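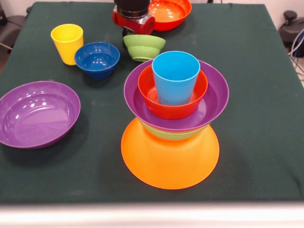
The plastic dish cupboard at Prurnholm House is being sorted through during February, ahead of the autumn playgroup term. Rosalie Kaufmann and Emil Hofstetter have the job this year. The cups and bowls come out onto the green cloth and get checked for cracks and chewed rims. Bowls tend to be piled any old way by the end of a session, big orange one upside down at the bottom with a green, a purple and a red on top, and they won't fit on the shelf like that. Anything cracked goes in the recycling crate by the back door. Last year we threw out 14 pieces.

Families have asked if they can borrow dishes for birthday parties. They can. Write your name in the book in the kitchen and have everything back within 4 days, washed. Please don't put them in the bottom rack of the dishwasher.

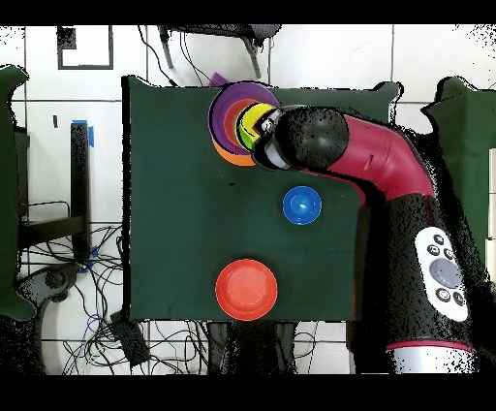
When you bring dishes back, please nest them by size before they go in the cupboard. Bowls go open side up, largest on the outside. Purple will take the red, then the yellow, then the lime green, and the orange can sit underneath. Plates are kept on the lower shelf, and small blue bowls go in the tub marked Snacks.

Spare cups in any colour are welcome. Leave them with Lindiwe Mabuza at the front desk before noon.

Last updated: February
2 comments | 4 shares

Recent items
Pokura Room bookings for autumn
Lost property: 62 items to claim
Thank you, Verena Lehner
New tap for the kitchen sink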